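Arm stops with a joint limit error after I removed the gripper in simulation

Szymon Kurek
Hello everyone. I prepare a small cell in simulation before we change the real one in our shop in Lakow. The arm picks parts from a counter. In August I removed the gripper from the model, as I want to set the tool point again from zero. Now the arm goes down well until the last part of the path, and there it stops with a joint limit error on the wrist. The payload is set to 700 g, the same as before. Before I removed the gripper, this path ran 40 times without a stop. What should I check first?
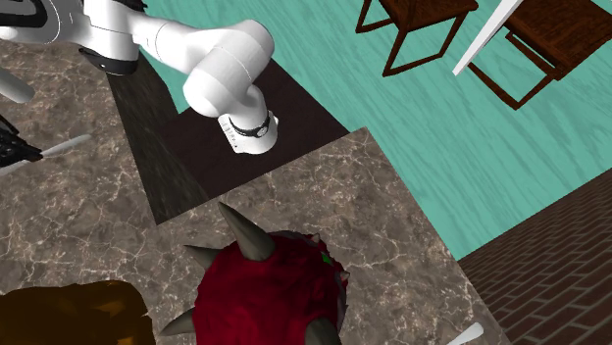
The tool point is what I suspect, but I do not know how to prove it. I tried to move the target 8 mm higher and the error was the same. When the flange hangs just above the dark square, as it does there with no fingers on it, I would like to call this position zero and build everything from it. Is this a good idea, or should I take a point on the marble?

Krystyna Piątek
Your tool offset is probably still the old one. If the gripper length stays in the tool table, the planner thinks the tip is much lower than the flange, and it bends the wrist to correct this. Open the tool table, make a new tool with all zeros, select it, and run the path at low speed. Please also set the payload to zero - 700 g belonged to the gripper and the part together, I suppose.

For the zero position I would not use a pose above a surface. Take a fixed corner of the counter and teach it from 2 directions. Then you can find it again on the real machine.

Grindov
had same error, restart the controller, it helped me

Szymon Kurek
Thank you, Krystyna. The old offset was still there. With the new tool the path runs to the end. I will teach the corner tomorrow morning.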